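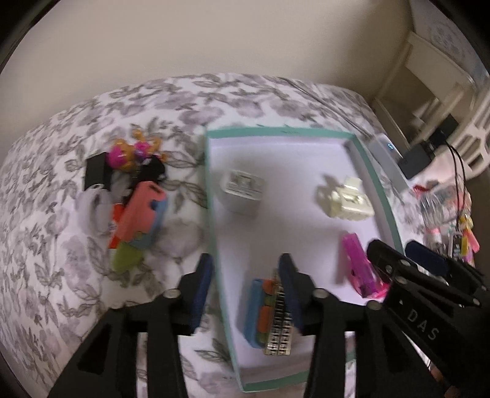 **Is the Clustex kit any good if you're not a technical person?**

Most of it is fine for anyone who can work a pair of salad tongs. The software side is where you'll want someone patient beside you.

I've been on the small goods bench at Elholm for years, sorting the odds and ends that come back to us (hair clips, chargers, toys, things in bits, things with the label half gone), and I've now had seven months with this kit. We've got an automatic sorting arm coming onto the floor in stages, and the kit is how we teach it. You pick things up with a pair of hand-held grippers, the way you'd like the arm to do it, and all of that gets recorded and sent off. A lot of us do our recording hours at home now, me on the bed with a duvet under everything, and a pile of junk to move into a box or back out again. My family thinks I've lost it!

So, the grippers. I like them more than I thought I would. The blue pads on the fingers are the best part, they've got a nice bit of grip without being sticky, and I've never yet dented anything with them. Chunky plastic things are a dream. Little glossy things are a pain, and anything flat and thin on a soft surface will make you say words. You learn to come in from the side and let the fabric help you a bit, and after a week or so I'd stopped thinking about it.

They're heavier than they look, though. I'd do half an hour and then put them down and have a cuppa, and if your wrists are already cranky from years of bench work (hello) I'd go shorter than that. Marcelino Sampaio can go all afternoon, but he's also twenty-something and plays volleyball.

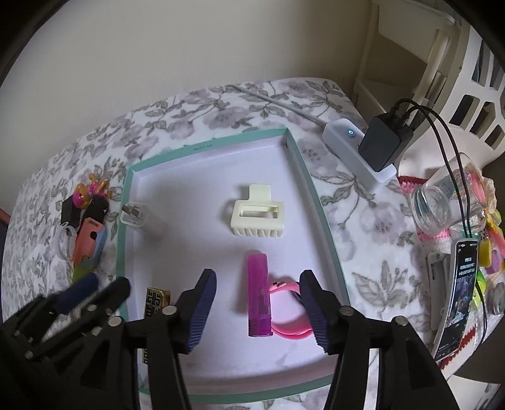

*Concetta Serra*

Updated 11/10/2022, after the new software came in.

The old version used to lose a recording if you so much as looked at the menu, and I'd have given it two stars for that alone. The new one saves as it goes. It still puts "discard" right next to "send" in nearly the same colour, and I've binned a good session that way more than once. Come on, Clustex. Zinhle Gumede stuck a bit of tape over hers and I've copied her.

Cost-wise, work pays for the kit itself, but replacement pads came to about $70 with postage and there was some argy-bargy over who covered that for the people recording at home. It's been sorted (Elholm pays), but get it in writing before you carry anything out the door.

Now the bit that people at other sites keep messaging me about, which is the job. There were 29 of us across the benches when the arm was announced, and we're all still there, but it isn't the same job and I won't pretend it is. The arm does the boring sturdy stuff, and it does it all evening, so the late shift is gone. I was thrilled. Kanako Shibata wasn't, and fair enough, as the late loading was paying for her daughter's music lessons. She moved into checking the arm's reject bin and got a small bump in her rate, though it doesn't make up the whole difference. If your workplace is buying in, ask about the loadings early, and ask who gets first pick of the checking work.
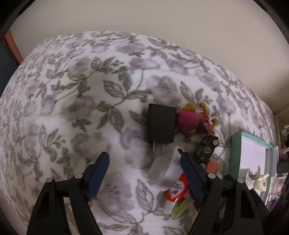
The checking work is the good work, too, by the way. Everything that lands in front of you is a bit of a puzzle, and you get to sit down! What I miss is the chatting. Sorting easy stuff side by side, you could talk the whole shift, and now everyone's either concentrating or at home with their grippers and the radio on.

There's also a funny feeling in teaching the thing. I caught it nudging a clip sideways before closing on it, my little move, and I was proud and a tiny bit miffed at the same time. We did ask whether our recordings would be used at other sites and the answer took until July to arrive. They will be, and we don't get anything extra for it. I'd have liked to know that on day one, and I've taken a star off for it even though that's probably more on management than on the kit.

I also had a go of the Vokwood one at our sister site, just for a morning. It's lighter and the fingers close more smoothly, but the pads felt slippery to me and I dropped half of what I picked up. If you've got small hands you might still prefer it. Auður Stougaard does, and she's used both a lot longer than I have.

**Grippers:** 4.5 out of 5
**Software:** 3, up from 2
**How it was brought in at our place:** 3

I'll keep using mine, and I've put my hand up for another six hours of recording a fortnight. Order spare pads when you order the kit, the postage on its own is ridiculous.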